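Serside extension - workshop notebook, February
Platform gap and dwell checks, Hernberg to Wikholm
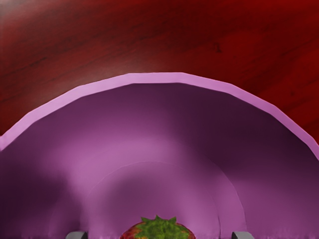 Entry by Svitlana Antoniuk, Track and Stations Workshop. Read by G. Wunderlich.

Access to the Wikholm end was granted at 01:10 and given up at 04:25. The possession was shared with the signalling contractor, who had priority on the down line until 02:30. Work was therefore confined to the up platform for the first part of the shift.

The gap between platform edge and car floor was gauged at each door position. All readings on the straight section are within the limit. Two positions at the Hernberg end of the up platform, where the curve begins, are at the upper edge of the allowance. They were gauged again with the second gauge and gave the same result. Gunther Wunderlich is of the opinion that the coping stones were set to the drawing and that the drawing itself does not allow for the revised cant. I have asked the design office at Stasiv for the current sheet. The copy held in the workshop is the previous issue.

Door timing was taken with the test train standing empty. Doors were cycled 8 times at each stop. The closing chime on the third car starts late and should be referred to the depot. It has no bearing on the platform work.

The running distance from the Wikholm headwall to the first crossover was taped at 2,076 metres. The asset register gives the same figure, and the entry can now be signed off. The walkway lighting along this length is complete except for a group of fittings near the sump, which are fixed but have no supply. The handrail is continuous.

Radio coverage was poor for around 400 metres on the Hernberg side of the crossover. Messages to the control room had to be repeated, and one was lost altogether. Staff working in this section should carry the fixed-line handset until the leaky feeder has been tested. A note to this effect has been placed in the access book.

Water was found again at the foot of the emergency stair at Serside. The channel was cleared of cement dust and a chalk line drawn at the present level - please do not wash it off. The next party in should write the level beside it with the time.

Outstanding:
Current cant drawing from Stasiv.
Supply to the walkway fittings by the sump.
Chime fault, third car, to depot.
Second gauge is due for calibration and should not be used after this month.

Note added by G.W.: I have spoken to Stasiv. The revised sheet exists but has not been released to site. Until it is, the two curve positions are to be recorded as open and no grinding of the coping is to be carried out. The trial running timetable is not affected.

Track and Stations Workshop, Serside Depot | Contact the workshop office | © Serside Extension Project | Back to top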